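Robot arms still slow at the small stuff, Louro trial finds

Can a machine do the chores yet? Sort of. Slowly. That's the short version from Dastelell, which wrapped up a seven-week trial at its Louro test shop in March and put the numbers out this morning.

The company ran 2,834 attempts at everyday jobs. Wiping a counter, restocking a shelf, picking up odds and ends and putting them where they go. Same arm for all of it, a two-finger model from Gilis, running Dastelell's own software, called Preneder.

Big plain stuff went fine. Boxes, books, folded towels. Trouble starts with anything thin, shiny or see-through. The software has a hard time telling where a clear item ends and the glare on the table begins, and the faster the arm moves the worse it gets. 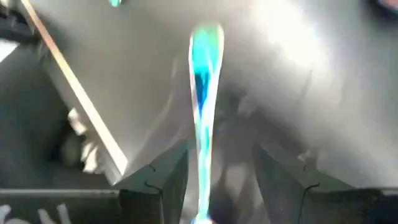 Some 200 of the attempts were stopped by staff before the arm finished. Dastelell says most of those were drops or bad grips, with a few cases where the arm just sat there waiting. It did not give a breakdown by task, which would of been nice.

Speed is the other sore spot. One shelf restock took 210 seconds. A store clerk can do the same shelf in well under a minute, the company admits in its own write-up.

So, home use? Not soon. Dastelell is pitching Preneder to shops first, for overnight work when there are no customers in the aisles and slow doesn't matter so much. No price yet. Kitchens were left out of the trial completely, too much water and too many kinds of drawer, according to the write-up.

Gilis is working on softer fingertips for the arm, and those go into a second round at Louro in September. Same jobs, plus laundry sorting. Dastelell says it will publish the failed runs next time aswell.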